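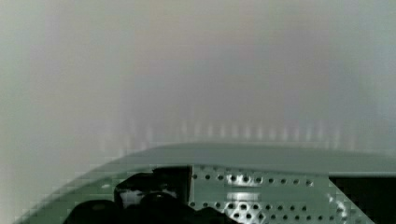
Does bread dough rise better with old starter or new? A term project by Inmaculada Prieto and Abbas Kiani

12 shares 2 comments

We started this project because of an argument in the kitchen of our student house. Inmaculada had brought a jar of sourdough starter from her aunt's bakery, Doltero, where the same starter has been fed every day since before she was born. Abbas had made his own from flour and tap water over the summer and was very proud of it. Each of us was sure ours was the better one, and when Ms Noonan asked the class for project ideas we both put our hands up with the same question!

What we wanted to find out

People who bake a lot will tell you that an old starter is stronger. You hear it from bakers, from grandparents and from the back of flour bags. We wanted to know if a really old starter lifts a plain dough higher than one made this August, when the flour, the water and the warmth of the room are all the same. We left flavour out of the main test. It is much harder to measure, although we did have a go at it at the end (see the tasting, which was the best afternoon of the term).

How we did it

Both starters were fed the same strong white flour for 2 weeks before the test so that neither one had an advantage from its food. Then we mixed one big batch of flour, water and salt and split it in half. One half got the Doltero starter, the other got Abbas's, which by then had been named Kosier. Don't ask, it was late.

We put the dough into straight-sided jars with a rubber band at the starting level, and measured the height with a ruler every half hour. Straight sides matter a lot. In our first practice run we used jam jars that curved in at the top, and the dough seemed to speed up near the end when it was only being squeezed upwards. Ozan Bozkurt in the year above spotted this straight away when we showed him our graph, and we threw those numbers out.

We did 4 proper runs on different days. The jars sat on the same shelf each time and we swapped their places between runs in case one end of the shelf was warmer. It was, a bit. The boiler cupboard is behind it.

What happened

In the first two runs the Doltero dough rose sooner. It was already well past the band when Kosier had hardly moved, and Inmaculada was unbearable all through lunch. But Kosier kept going, and by the end of the afternoon both doughs had doubled. In the third run they were so close that we measured twice to be sure. In the fourth, Kosier got there first!

We were thrilled by this, because it gave us something new to think about. Why would the gap close? Our best guess is that Kosier was still settling down. A young starter has a mixture of yeasts and bacteria that is still changing, and regular feeding seems to sort it out. We had planned for two weeks of that, and looking back it should have been longer.

The tasting

Mahsa Karimi kindly let us use the big oven in the food room, and we baked a loaf from each dough and cut them up for the class. Everybody tried both without being told which was which. The Doltero bread was more sour and most people could pick it out. Which one they liked was split almost down the middle. Ms Noonan asked for seconds of both and would not say.

What we would change

We would keep the young starter going for much longer and test it every week, so that we could see when it catches up. We would also put a thermometer on the shelf from the start. We only had one for the last two runs, and that leaves a hole in our results that we can't fill now. A third starter would be good too, perhaps one that had been kept in a fridge and forgotten.

Thank you

To Doltero for the starter, to Ozan for the jars, and to everyone in the house who put up with flour on every surface. Kosier is still alive and lives next to the kettle. If you would like some, bring a clean jar with a loose lid and ask Abbas.

2 comments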